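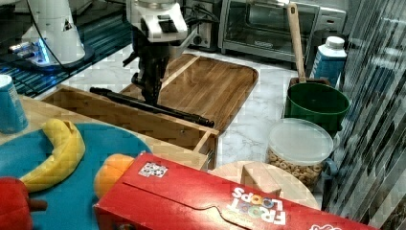 Benchtop oven instead of replacing the wall oven?

wilmac_granville
The element in our wall oven has gone again and the door seal with it. It's a 60 cm underbench model that came with the place and I don't want to spend any more on it. A replacement plus the sparky comes to more than I have at the moment, and the kitchen will be pulled out in a couple of years anyway.

I'm thinking of leaving the dead one where it is and putting a decent benchtop oven next to the kettle. Budget is $500 and I'd like change from that. There are three of us. We do a roast chook most Sundays, frozen chips, toasted sandwiches, the odd tray of Anzacs. No bread and no pizza stones.

Has anyone done this for longer than a few months? I'm after how it went day to day. I've read the ads.

Wilfredo

---

bench_and_sink
We did it for nearly two years while we saved for the reno. It was fine. The main change is trays. None of your existing ones will fit, and a lot of what's sold as a "small" tray won't either. Take a tape measure to the shop and measure the inside of the oven at the shelf, between the runners. The size on the box is the outside.

Ours was the Flastia 32 litre. A chook fits if you take the rack down to the bottom position and don't buy a huge one. Chips for three means either two batches or piling them up, and if you pile them up they go limp.

---

tirta_w
I'd go the other way on this. Fix the wall oven. An element is a cheap part and a door seal just clips in on most of them. If you don't do your own electrical (and you shouldn't, it's not legal here without a licence) you are still only paying for a short call-out. I've had the same wall oven since we moved in and it has had two elements and a fan motor.

A benchtop oven takes up the best bit of bench in the kitchen for the whole time you own it. People forget that part. You need a gap at the sides and the back and plenty over the top, so it isn't only the footprint you lose.

Tirta Wattimena

---

wilmac_granville
Fair point Tirta but this would be the third element. The last bloke said the terminal block was cooked and that's why they keep going. He was happy to put another one in but wouldn't put his name to how long it would last. That was in May.

Bench space is OK. There's a stretch beside the fridge that only collects mail.

---

tirta_w
You left out the terminal block. In that case I'd still get a second quote, but I understand it more. Get him or somebody else to isolate the old one at the board properly if you're going to leave it sitting there. Don't just leave the knob on off.

---

Marnie in Ballarat
Whatever you buy, put it on its own power point. We had ours on a double with the kettle and it tripped every second morning until I worked out what was doing it. No power boards, no extension leads. The manual says so too but I only read that afterwards.

Second thing, the outside gets hot. Much hotter than a wall oven, where the cupboards hide it. The top of ours has a brown mark the shape of a bread bag. You need to train everyone in the house not to put things up there.

---

cold_tap
Marnie's right about the top. I'd add the wall behind it. If it's painted plasterboard with no tiles, leave more room than the manual says. Ours went yellow in a patch behind the vent and it didn't wash off.

I have the Zatent, the one with two dials and a timer knob. The timer goes to 60 minutes and that's your lot, with no stay-on setting. For a chook that means going back and winding it on again. It sounds like nothing until you're out in the yard and come in to a half-done chook that has been sitting there with the oven off. If you do roasts, get one with a stay-on position or a digital timer that runs longer.

Otherwise no complaints. It heats quickly and the crumb tray pulls out from the front. Check that last one. My mum's pulls out from the back and she has to walk the whole oven forward to empty it, so it doesn't get emptied.

---

bench_and_sink
Forgot the thermostat. Ours ran hot. A cheap oven thermometer hung on the rack sorted it out, and I just learnt where on the dial the real temperatures were. I put a dot of nail polish at the ones I used. Biscuits were the worst until I did that. Being so close to the top element they'd brown before the middle was done.

For roasting, a loose bit of foil over the top of the chook for the second half. Keep it off the elements.

---

gravelroad
Nobody has said air fryer so I will. Get an air fryer. Chips are better, chook is better, uses less power, and you can put it in the cupboard.

---

tirta_w
You can't do a tray of Anzacs in a basket air fryer. You can do four. And he's got three people to feed.

---

gravelroad
You can do more than four if you get the big one. I've done scones in mine.

---

tirta_w
How many scones?

---

gravelroad
Enough for the two of us.

---

cold_tap
Half the benchtop ovens have an air fry setting now anyway. It's the same fan going faster. The Zatent doesn't have it. The dearer Flastia does, and my sister-in-law likes it, but it's loud and it throws fat up onto the roof of the oven where you can't get at it easily. She wipes it while it's still a bit warm, with a damp cloth and bicarb. Unplug it first.

---

Marnie in Ballarat
On cleaning: don't use spray oven cleaner in one of these. The inside of most of them is a thin coating and the elements are right there in the open. Hot soapy water on the racks and tray, damp cloth for the walls. Line the crumb tray only if the manual says you can, as some say not to because it holds the heat in underneath.

The glass is what shows the muck. I do ours with a paste of bicarb, leave it while I have a cuppa, then wipe it off. A plastic scraper for the corners.

---

wilmac_granville
This is all useful. Went and had a look at some this morning with the tape measure.

The 32 litre Flastia takes our smaller roasting pan with a finger's width to spare. It has a stay-on position. The crumb tray comes out at the front. The door feels a bit light, and if you let go of it halfway it drops the rest of the way. The Zatent had a better door but only the wind-up timer that cold_tap described, so that one's out.

Does the light door matter over time?

---

bench_and_sink
Ours loosened up but never failed. Don't rest a hot dish on it when it's open. It isn't made for that and the oven can tip forward. Put a board down on the bench beside it before you start and go straight from rack to board.

---

Hetty_K
I'd pass on any door that drops. We had one go on a different brand when the spring let go, and the glass hit the edge of the bench. It didn't break, but my daughter was standing there. If I were buying again I'd pay extra for a proper hinge.

---

bench_and_sink
Hetty, I wouldn't argue with someone who's had one go. Ours was fine, that's all I can report.

---

tirta_w
Ask them to get a second one out of the box. Display models get opened and shut by every kid who walks past. It may just be worn.

---

wilmac_granville
Good idea. I'll ask them on the way home from work.

---

wilmac_granville
Update, Sat 11 September. The one out of the box was firmer than the display one and holds itself at halfway, so I bought it. It's on its own power point beside the fridge, with the gap on the fridge side bigger than the manual asks for. Ran it empty with the window open first, as the booklet said. It stank for a while and then stopped.

First chook was today. Bottom rack, foil on for the second half. Skin was good, and the thighs needed a bit longer than I'd allowed. Spuds went in a separate dish while the chook rested, so tea was late. I'll put the spuds in earlier next time and start them in the microwave.

The sparky is coming to isolate the old one. My wife wants to keep trays in it, which is what we did with it most of the time anyway.

---

tirta_w
Glad it's sorted. I'd still have had that second quote.

---

cold_tap
Parboil the spuds on the stove and rough them up in the pot. The microwave makes them gluey around the outside.

---

Marnie in Ballarat
Microwave is fine if you dry them off after.

Comments (4)

Ivo
Found this while looking for tray sizes. For anyone else looking, cake tins are the easy part. A standard round tin fits in nearly all of these. It's the flat biscuit trays that are the problem. I cut down to quarter trays from a catering supplier and they've been good.

lorikeet_lane
Does anyone know if the rack from the older Flastia fits the new one? Mine has gone rusty at the welds.

Mrs Yap
@lorikeet_lane I tried it and it didn't. The new one is a bit narrower and the hooks at the front that catch on the door are in a different spot. I ended up ordering a rack through the shop and it took a few weeks to come.

gravelroad
Still say air fryer.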